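I have lived in Bastgate for almost nine years now, and I still keep two kinds of notebook. One is for words I understand but never say. The other is for words I say wrongly. The second one is thicker.

I started them because of the bus. In my first winter in this town I took the 308 every morning, and the driver said something to each person who got off. I answered "yes" for several weeks. Later I learned that he was saying "mind how you go", and that people usually answer "cheers" or "ta" or nothing. It was a small thing, but I wrote it down the same evening at the kitchen table, and the next evening I had another three.

My method is simple and a bit old-fashioned. I write the English on the left page and on the right page I write where I heard it, from what sort of person, and what the weather was if I remember it. I do not write a translation. When I was at school we had lists with translations, 20 words every week, and I can still recite some of these lists, but I could not order a soup with them. A word with a place attached stays with me much better. "Drizzle" is the car park behind the library. "Fiddly" is the woman at the key-cutting counter, who was trying to open a very small padlock.

I have tried other systems. A few years ago I paid for an app called Zarkico, which promised 2000 words in one year. It was well made and I liked the sound it gave when you were right. But the words arrived from nowhere. One morning it wanted me to learn "plough", "nephew" and "invoice" together, and I sat there and tried to imagine a life in which I would need the three of them before lunch. I stopped in July, when the payment was due again.

The notebooks themselves are Torneo, the ones with the grey cover and squared paper. I know that squared paper looks strange to people here. In my country all of us learned to write on it, and on lined paper my letters start to lean, as if they are tired. The shop in the market street does not sell them any more, so now I order them by post, a few at once.
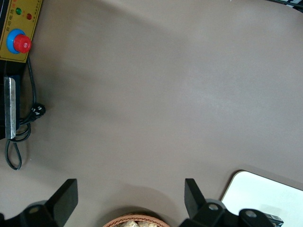
*Reading time: 4 minutes*

What I find most difficult is still not grammar. It is the size of things. If someone at work tells me that my report is "quite good", I have to think about the face and the voice and the hour of the day before I know if I should be happy. I have a full double page for "quite". There is also "not bad", which is often very good, and "interesting", which I am now a little afraid of. I asked in the office if there is a rule, and everybody had a different one.

Then there are the words which I understood too early. For years I believed that "eventually" means "perhaps", because in my language there is a word that looks almost the same and it means that. So when the landlord wrote that he would eventually repair the boiler, I thought he was leaving the question open, and I wrote back a rather cold letter. He was only being slow. The boiler was repaired, we are on good terms, and the word has its own page with a box drawn around it.

I also write down what people say when they want to leave. At home we stand up and say "I am going". Here it begins with "right", and a hand on the knee. After that can come "I'd better let you get on", although I had nothing to get on with. I counted this as unfriendly at first – now I do it myself, also on the telephone, where there is no use for the knee.

Last weekend I read the first notebook again from beginning to end, which I had not done before. It took me a whole afternoon with a pot of coffee from Bouzid, the café on the corner that sells its beans in brown paper. I was surprised how many of the words I had to learn are ones I would not notice today. "Kettle" was there. "Queue" was there three times, spelt in three ways. On one page I had written only "to pop", and under it a whole column: pop in, pop out, pop round, pop it on the side. I remember that I thought it was a joke.

Some pages made me a bit sad. I wrote much more about the weather and the streets in those days, because everything needed looking at. In the notebook I use now there are whole weeks with nothing. I don't think I have run out of words, only that I listen less.

So I made a small plan for this winter. I will take the bus again two mornings a week, although I could walk, and I will sit near the front. For 30 days I write down at least one thing each day, even if it is something I knew already. Yesterday I got "it's trying to rain", from a man holding the door of the post office. I have no idea how I missed that one for so long.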